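Craft Market in Sakport Gets a Bigger Hall 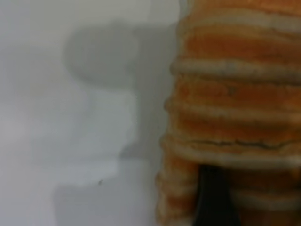
Orange and cream stripes, seen up close.

The summer craft market in Sakport will move to the old Carrillo hall next month, the organizers said on 27 August 2025. The new place has room for 100 tables. In the hall on Hitberg Street, where the market was held for many years, many sellers had to be refused.

This year 226 sellers asked for a table, so there will be two weekends. Each seller can choose only one of them. The price of a table is the same as before, and the entrance stays free for visitors.

"People were standing in the street and could not come in," said Shiela Estrella, who leads the market. "Now we have space, and also a good room for the lessons."

The lessons in knitting, sewing and basket work are open for adults and for children older than eight years. It is necessary to sign up before, at the Kidon bookstore or by phone.

The town gives 4000 dollars for the heating and the lights of the hall. Parking behind the building is limited to 190 cars, and the organizers ask visitors to take bus line two if they can. The bus stops in front of the main door.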